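Ticket 327 – left gripper keeps closing early in remote control practice
Opened by: Hazel Wojcik
Project: Plestley, simulated block task
Status: closed

Hi all, me again. I've been doing the block pick-up in the simulator with the hand controllers, and the left gripper has a mind of its own. I squeeze the trigger a tiny bit, just to get ready, and the fingers snap nearly shut before I've got anywhere near the block. The right one behaves beautifully! I've saved 7 demos and I wouldn't want the robot learning from any of them, to be fair.

Things I'd tried before writing in:

Restarted the simulator. No change.
Swapped the controllers over. The fault stayed with the left arm, so I don't think it's the trigger itself.
Ran the trigger calibration again from the settings page. It said it had finished, and then did exactly the same thing.

Abilio asked me for the left wrist view with the fingers apart, so I've put two in. The block is in the first one, between the fingers, and the second has nothing in the grip.

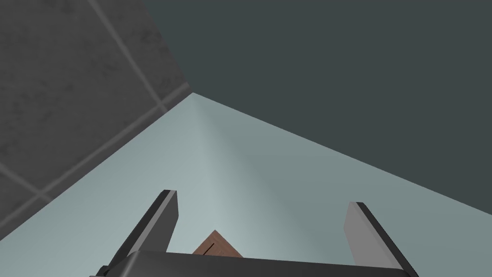
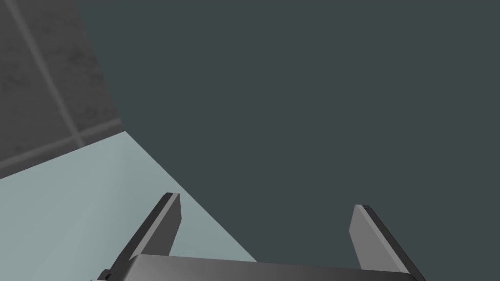

Left wrist view in both, fingers open.

Can I keep the demos I recorded before the fault was fixed?

Leave them out of the training set. The recording stores what the gripper was told to do at every step, so an early close gets learnt as part of the task. Move them to the rejected folder and record fresh ones.

Reply from Abilio Soler

Thanks Hazel, that helps. Could you open the left arm profile and read me the two trigger numbers? They should match the ones on the right arm. Leave the simulator running while you look – the page goes blank if it's closed.

Reply from Hazel Wojcik

Right, got them. The right arm says open 102, closed 369. The left says open 102, closed 327. Is that it? I did wonder if I'd typed the ticket number into the wrong box, but I hadn't even opened the ticket by then!

Reply from Abilio Soler

Just a coincidence, I think. The left one is left over from an old profile from December, and calibration doesn't overwrite a profile that's been locked. Untick the lock, put in 369, save, then load the profile again. The loading bit is easy to miss.

Reply from Hazel Wojcik, 23/07/2020

Done, and what a difference. The fingers now follow my trigger all the way – I can hover half closed over the block and take my time. I forgot to load the profile the first time and had a little grumble at it, so thank you for the warning. New demos are going in a clean folder, and Nana is going to check the left arm on her machine too. Happy for this to be closed.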